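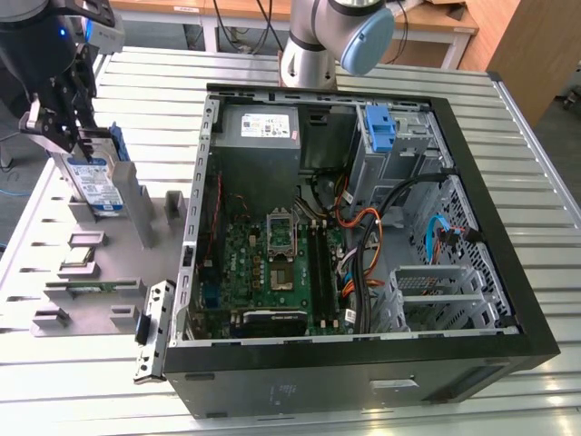
A reader in Barnevard wrote in to say that she has never once opened a computer and would like to know why the rest of us can't leave them alone. Hers has run for years under the desk with a plant on it. She feels, she adds, that the newsletter has gone on about the parts bench for three issues now and that some of us have gardens.

Fair enough. The plant should come off, though.

For everybody else, the bench at the Mulder Street hall reopened after the holidays, and the pile by the door is the usual January pile. People get a new machine in December, spend two weeks insisting the old one will go to a nephew, and then drive it over to us. We now have 19 desktop towers waiting, plus a box of mice that we did not ask for and would like to stop receiving.

A few things worth knowing before you come to a bench night.

Lay the tower flat. Every spring we get someone who wants to work on it standing up, like a person changing a baby in a doorway. Side panel off, open side to the ceiling, and put the screws in a cup. The cups are on the shelf. The screws found in the carpet last year filled one of them, and they fit nothing we own.

Memory comes out first and goes in the labeled tray. Then the processor, if there is one. Lift the lever, lift the metal frame, pick the chip up by its edges and put it in one of the plastic clamshells. After that, keep your fingers, sleeves and sandwich away from the socket. The pins in there are thinner than anything you have ever been trusted with, and a bent one turns a good board into a wall decoration. We have enough wall decorations.

Drives are handled separately. If you are donating a machine, we would much prefer that you pull the drive yourself and take it home. The desk at the front will lend you a screwdriver and look the other way while you find out which latch you were supposed to squeeze. If you leave the drive in, it goes to the locked cabinet and gets wiped on the next wipe night, and you sign the yellow form. Please sign the yellow form.

Do not open the power supply. It is the gray box with all the warnings printed on it, and the warnings are sincere. We test them from the outside or we recycle them.

Cables stay with the case they came in until the case is finished. Anyone who has tried to sort the Hatero box, where the loose ones go, will understand this rule and may wish to have it embroidered.

Last year's totals, for those who follow them: 371 machines in, 18 of them so clean inside that we suspected they had never been plugged in. The shelving fund stands at roughly 400 dollars, which buys most of a shelf.

The Clukine swap table is back in April. Bring parts in a bag with your name on it, and take home whatever is left in the bag. That includes mice.

Bench nights are Tuesdays, doors at six thirty. The side entrance sticks, so push.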